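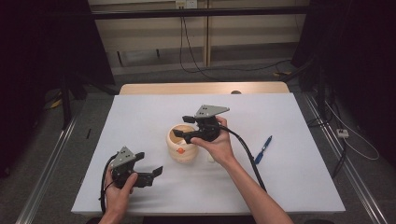

Assunta Bassi
Refugee housing caseworker, Graterano

The reception center in Murkitz stops taking new families this month. It has 140 beds, and 13 are free tonight.

Families already there can stay until August. After that the town wants them in regular apartments.

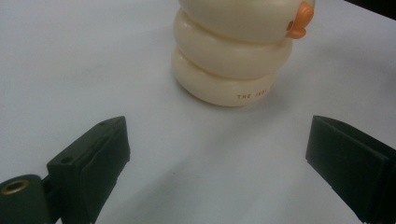

Rents are the problem. The housing allowance was set two years ago and landlords in Graterano now ask for more than it covers.

Thaddäus Frei asked the council for a top-up. They vote in November 2024.
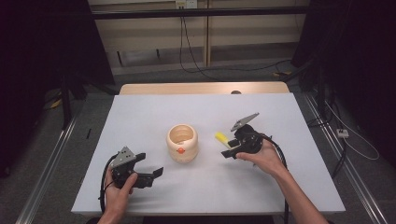 Cream pot on a white table.

Two families moved to Jesberg last week. The kids have school places.

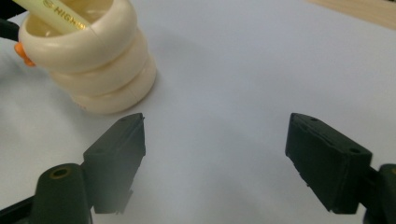
Who can apply for the allowance?
Anyone with a residence permit and a signed lease.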